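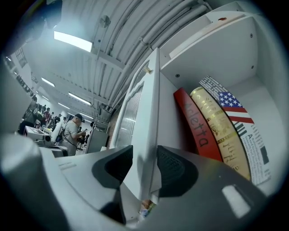

When a gripper loses hold of a cabinet door

Glass-front cabinet doors are harder on a gripper than plain ones. The frame is routed, the knob is small, and the panel in the middle should not be touched at all. The notes below come from a door we dropped in February, and from the week we spent making sure it did not happen again.

What went wrong

Folke Haugen was working a hinged door with a hand-held gripper. He had the frame between the pads and was swinging it open when the left pad slid along the routed edge. The door swung back and hit the cabinet hard enough to crack the glass in one corner. He had his free hand on the shelf at the time and got a bruised knuckle. The grip force was set where it had been all week.

We found two causes. The pad had furniture polish on it, picked up from a job earlier in the day. The top hinge screw had also backed out by a full turn, so the door sagged and twisted as it moved. Either one alone might have been fine.

Before you start

Wipe both pads with a damp cloth and then a dry one. Do not use anything with wax or silicone in it. Run your thumb across the pad afterward. If it feels slick, wipe it again.

If your pads have a textured face, brush the texture out with an old toothbrush. Dust packs into it and you can't see it from the front.

Open and close the door by hand a few times. It should stay where you leave it. If it drifts, fix the hinges first.

Try the knob. A loose knob will turn in the pads and let go with no warning. Tighten it from the back of the door with a screwdriver, and put a drop of wood glue in the hole if the screw won't bite.

Take out anything heavy that leans toward the opening. Books are all right if they stand steady.

Holding the door

Grip the frame near the edge farthest from the hinges. It takes less force there and the door twists less.

Keep the pads square to the frame. On a carved or routed edge, only part of the pad may be touching. Close the gripper slowly and look at the contact from the side before you pull.

Don't close the pads on the glass. Frosted and ribbed panels are often held in with small clips or a bead of caulk, and they can pop out the back.

Keep your other hand off the shelf and away from the hinge side. Ronja Fagerlund put a strip of masking tape on the floor to show where to stand, clear of the swing, and we have kept it.

If the door slips

Let it go. Folke's first move was to squeeze harder and grab, and that is how his knuckle got hit.

Stop, switch the gripper off if it is powered, and check the glass from both sides with a flashlight. A small crack at a corner will run the next time the door shuts. Cover it with wide clear tape on both faces, then take the door down flat. Wear gloves.

Write down what you were holding and where. We keep a notebook on a string by the door, and it now has 7 entries. Of those, 4 were dirty pads.

Small fixes that helped

Felt bumpers on the inside corners of the frame. They soften the hit and cost very little.

A soft-close hinge in place of the top one. Check that it fits the holes already in the cabinet.

Rubber shelf liner, cut to size and wrapped around the frame where the pads go. It comes off clean. Replace it when the edges curl.

Recheck the hinge screws every Tuesday, or whatever day you already do the cleaning. A quarter turn is usually enough.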